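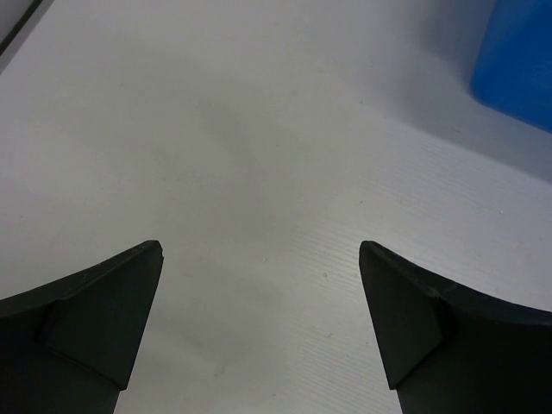 6.5 Grip lost during transfer (fault 782)

1. Press stop on the Fovau controller. Both arms hold position.
2. Clear the tabletop between the fingers.
3. Check the fingertips and bevels for wear.
4. Run the open/close test 5 times - replace the pads if 782 returns.

CAUTION: Keep hands out of the bin until the arms are parked.

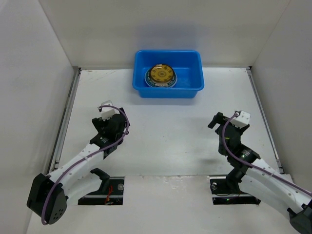

Risell support adds that stacked round tins can trigger 782 when the upper one slides, and advises picking them one at a time.

5. Reset the fault log.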